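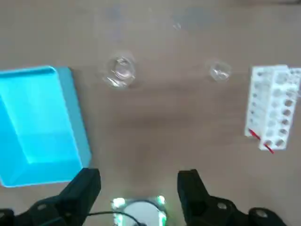
Open day at the new Tokberg hurling and football centre

Dec 26, 2021

Notes typed up in a hurry between lunch and the drive home from the in-laws, so forgive the spelling. A few people at our club asked what the new place is like and whether we should be putting in for training nights there. Short version - yes, if we can get the slots. Long version follows.

Getting there

Left early, got there late. The turnoff for the Tokberg grounds isn't signed from the highway side, only from the town side, so we went past it twice. Gravel road for the last bit. Parking was in the bottom paddock and you walk up. Fine on a dry day, wouldn't fancy it in July with a kit bag and two under-tens.

Signed in at a table by the gate, got a paper wristband and a map. The map had the pitches numbered the wrong way round. They told everyone this at the gate, which helped, sort of.

The pitches

Two full size, one juvenile. The top one is the good one. Drained, level, proper posts with nets behind both goals. Grass was cut shorter than I'd like for football but the hurlers were delighted. The second pitch has a slope towards the road end you'd notice in the last ten minutes of a game. Still better than ours, where the cricket square runs through the forty-five and goes like concrete by February.

The juvenile pitch is on what used to be the bowling green and the car park next to it. You can tell where one stops and the other starts. It needs another season to settle and they've said they won't put matches on it til then, only training.

Lights on the top pitch only. We asked about the second and got told "next stage", no date.

The ball wall

This was the thing I came for. Long concrete wall, floodlit, astro in front, a line painted along it at crossbar height. There was a queue all morning and the kids had to be dragged off it. Narkora, the builders, had a board up with the costs of each part of the job but it was so crowded round it I didn't get the numbers down. Sorry.

One gripe. No netting above the wall. Sliotars were going over into the neighbour's dam every few minutes. Bring spares!

Inside

Four change rooms, all the same size, benches right round. Showers were running hot when I tried the tap. Referee's room is tiny, you'd get one ref and his bag in it and the umpires can stand outside. Physio room with a table in it and not much else so far.

Upstairs is the hall, seats 200 they say, though I'd hate to be in the middle of the back row. Good view of the top pitch from the windows, none at all of the second. There's a canteen hatch at one end. Sausage rolls, tea, Gronutton bars for the kids - Gronutton are putting their name on the scoreboard for two years, so get used to seeing it.

The games

Under-13 blitz in the morning, seven a side. Macedo sent two teams and looked well drilled, short passing, very little soloing. Our lot went down by a goal in the first and then drew with the Macedo seconds. Nobody minded.

Challenge match after lunch, Tokberg seniors and Macedo seniors, hurling, twenty-five minutes a half. Attendance read out as 197, which got a groan because everyone wanted the even 200. Tokberg started slow and were four down before they'd strung two passes together. Then their full forward got moved out to the wing and it was a differnt game. Finished level. No extra time, both sides out on their feet in that heat.

Macedo's keeper was the best player there for me. Puckouts landing on a dinner plate.

The question session

Half an hour in the hall, mostly about money and access. What I wrote down:

Visiting clubs can book from the new year, through the Tokberg website, postcode 3010 members first and then everyone else. I put my hand up to say that leaves us last in line every time. They said they'd look at it.

Hire rate for the top pitch under lights is double the day rate. Ball wall is free to juveniles if there's an adult with them.

Ladies football and camogie get the same pick of nights as the men, done by draw. About time, and there was a clap for that.

No dogs. Somebody asked three times.

What I'd do

Put in for a midweek night on the second pitch, skip the lights, finish by dark while we have the daylight. Get the under-nines onto the wall. Leave the seniors where they are until the winter rates come out.

Also we should ask for one of the county style blitz days there, roughly Easter, before the footy clubs nearby are in full swing and parking gets hard.

If you're heading up, come in from the town side. Hat, sunscreen, own water - only one tap outside and it's at the far end. Got a booking form in the car if anyone wants it, will bring it to training.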